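Robot arm goes back to pushing blocks after a fault stopped it for nine days

May 2020

If you've been following my little updates from the Brito workshop, you already know the arm had a bad spring. Well, it's running again! I stopped by to see it (I had to wait a while for the door, long story) and I came away with a much better idea of what went wrong, so let me catch you up.

The short version is that the arm pressed down too hard on its own work board and didn't stop when it should have. No one was hurt. The board got a nasty dent, the old finger on the end of the arm bent like a cheap fork, and the whole thing was shut off for nine days while the team took it apart and argued over the log files.

Now the longer version, which I think is more interesting.

The job itself is simple enough to explain to a kid. The arm has one finger that points straight down, and it uses it to nudge colored blocks across a board. It doesn't pick anything up. It gets told something like "move the red one over to the blue one" and it tries to slide the block there. The software that decides where to push is called Sindovetti, and the team has been feeding it runs since February. They had 411 of them saved when the fault hit, and I was told more than once that the first 410 were completely boring.

Run number 411 was the one that went bad. The finger is supposed to travel at a set height just over the wood, close enough to catch a block and high enough to stay off the board. That height comes from a small settings file. Somebody had swapped in a new finger a bit longer than the one before it, and the new length went into the file on one computer and never made it to the other one. So the arm thought its finger ended higher up than it did. You can guess the rest. It came down, hit the wood, and kept going, because as far as it knew it still had room.

What bothers me (and it bothered them too, to be fair) is that there's a second layer that should have caught it. The arm is meant to feel when something is pushing back and quit right away. That limit had been raised a few weeks earlier, when the arm kept stopping for no good reason every time a block got a little stuck. It was a quick fix on a busy afternoon and no one put it back. One mistake on its own would have meant a scuff and some grumbling. The two together meant a loud crack that people heard down in the parking lot.

A person did hit the red stop button, and it worked fine. The log shows 656 milliseconds between the force going over the old limit and the power going off, and I have to say I was impressed, I can't even find my phone that fast. It was still long enough to bend the finger.

So what changed? Quite a bit, and most of it is pleasantly dull. The board is new. The finger is new too, and its length now lives in one place only, so there's no second copy to forget. The force limit is back down where it started, and raising it takes two people signing a sheet taped next to the keyboard. Before every session the arm does a slow test touch on the wood and compares the height it finds with the height it expects. If they don't match, it won't start. I watched that part twice and it's kind of charming, like somebody dipping a toe in a pool.

There's also a new rule about hands. The bosses at Semomel, who pay for the project, asked for it after reading the report. Anyone who wants to straighten a block has to pause the arm first and wait for the light to change. People used to just reach in between moves. I've done it myself on an earlier visit, I'm sorry to say, and I wouldn't now.

I asked if the blocks had anything to do with the fault and the answer was no. They're back in service, and the job is the same as it was.

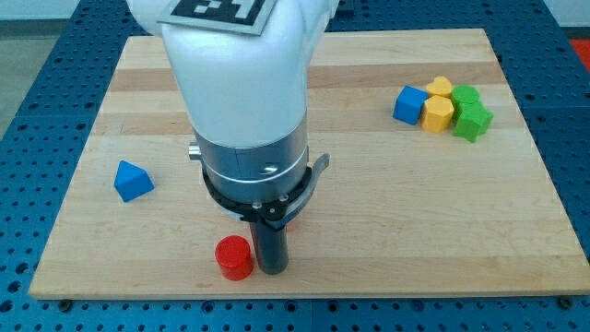 The arm at work on the board, its finger down beside the red cylinder.

Since the restart they've logged 126 runs and not one forced stop for pressing too hard. There have been other hiccups. The test touch failed on two mornings, both times over a setting that had been typed in wrong, so I'd call that the check doing its job. And the arm is slower now. With the lower limit it gives up sooner on a block that drags, and then it has to back off and come at it again. One of the people running it told me it's almost twice as slow on the bad pushes, and you could hear in the voice that this hurts a little. They'd like to get the speed back, but only by teaching it gentler pushes, and the limit stays where it is.

The sister setup over at Rurnness had been using the same settings file, by the way. They checked theirs after the call from Brito and found the raised force limit sitting there too, copied over with everything else. Their finger length was right, so nothing had happened. They've put in the same test touch and the same sheet of paper.

The full report should go up on the project page once Semomel has signed off on it. I've read the draft, and it has a nice big photo of the bent finger, which is now hanging from a nail over the coffee machine. If you run an arm like this at your own place, go look at your force limit this week and find out who changed it last. I'll post again when the report is out, or sooner if they let me try the pause light.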